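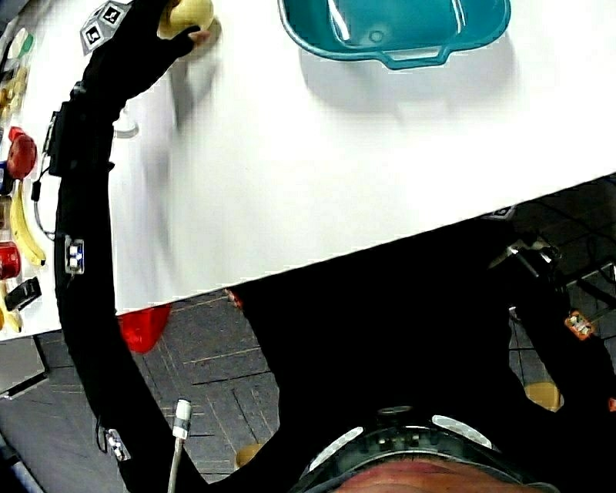 Apple and teal basin on the white table.

Ollisik Community Orchard and Kitchen
Pre-season walk-through, with comments
Sunday, 8 July 2018

Items are marked OK, FIX or WATCH. Comments are written as we went round, so some are longer than others. Anything marked FIX needs a name beside it on the shed whiteboard before the next pruning day.

1. GATES, PATHS AND PARKING

1.1 Main gate swings freely and latches: OK
Lovely! The new hinge has made a world of difference and you can open it with one hand and a barrow in the other.

1.2 Gravel path from car park to shed: WATCH
Washed out a bit at the bend by the tank. Still fine for boots, less fun for prams. Two loads of gravel would do it.

1.3 Path edges clear of hoses and prunings: OK

1.4 Sign at road visible from both directions: FIX
The wattle has grown right over the left side. Beautiful in flower, but from the Bamico end you only read "SIK ORCHARD". Trim after flowering.

2. LADDERS AND TOOLS

2.1 Tripod ladders, feet and hinge pins: OK
All three stand square. These are a joy on the slope and everyone should have a turn on one.

2.2 Old timber stepladder: FIX
Crack in the second tread, about a hand long. Tagged out and moved behind the mower. Please leave the tag on, even if it looks all right to you.

2.3 Secateurs and loppers cleaned and oiled: OK
Whoever did these, thank you. They cut like new.

2.4 Pruning saws have blade covers: WATCH
One cover is split down the side and held with tape. Doing its job for now.

2.5 Picking bags, straps and buckles: OK
Straps washed, buckles click. Load limit is written inside each flap.

3. TREES

3.1 Dead or hanging limbs over paths: FIX
One in the big Granny Smith by the picnic seat, higher than our ladders should go. Seat is roped off. Quote asked for from the arborist in Varer.

3.2 Stakes and ties on young trees: WATCH
Ties on the back row are getting snug. Loosen them before spring growth, and do the pears at the same time.

3.3 Mummified fruit removed: OK
Filled four barrows with the stuff. Such a satisfying job on a cold morning, and it really does knock back the brown rot.

3.4 Netting frames free of sharp ends: OK
Tennis balls on the upright stakes are working a treat. Kids like them too.

4. KITCHEN AND SORTING

4.1 Benches and tables steady, wiped down, no lifting edges: OK

4.2 Basins and tubs free of cracks: OK
Run a finger round the rims as well as looking. Two buckets went to the garden shed to live out their days as weed buckets.

4.3 Hand basin has soap and paper towel: OK

4.4 Hot water at the sink: WATCH
Gets there in the end, but the Seidel heater takes a good while to wake up. Turn it on when you unlock and it will be ready by the time the first fruit comes in.

4.5 Peelers and corers counted back into the drawer: FIX
We have no list, so we can't tell if one is missing. A card on the inside of the drawer would sort this.

4.6 Preserving pan handles tight: OK
Both pans. The last batch of apple butter was superb, by the way, and there is a jar open in the fridge for tasting.

4.7 Floor dry and mats flat: OK

4.8 Cool room door opens from inside: OK
Tested with the door fully shut and one of us on each side. Smooth as you like. Shelves are rated to 200 kg each and we are well under.

5. FIRE AND FIRST AID

5.1 Extinguisher in kitchen, gauge in green: OK

5.2 Extinguisher in shed, gauge in green: FIX
Gauge is fine but the bracket has come off the wall, so it is sitting on the floor behind the rakes. Two screws and a plug.

5.3 Fire blanket within reach of the stove: OK

5.4 First aid kit stocked and in date: WATCH
Plenty of dressings. Eye wash runs out in October, so put it on the next shopping list.

5.5 Sting and allergy notice on the wall: OK
New colour version is up and you can read it from the doorway. Terrific.

5.6 Exit clear, door not blocked by crates: OK

COMMENTS FROM THE WALK

The place is in great shape for the middle of winter, much better than last year, and the jobs left over are mostly small ones. The limb at 3.1 comes first. After that the bracket at 5.2, which could be done over a cup of tea.

If you have never come along on one of these walks, do! You see corners of the orchard you would otherwise march straight past, and the early jonquils are out along the bottom fence.

Next walk-through: October, before the nets go on. Meet at the shed and bring gloves.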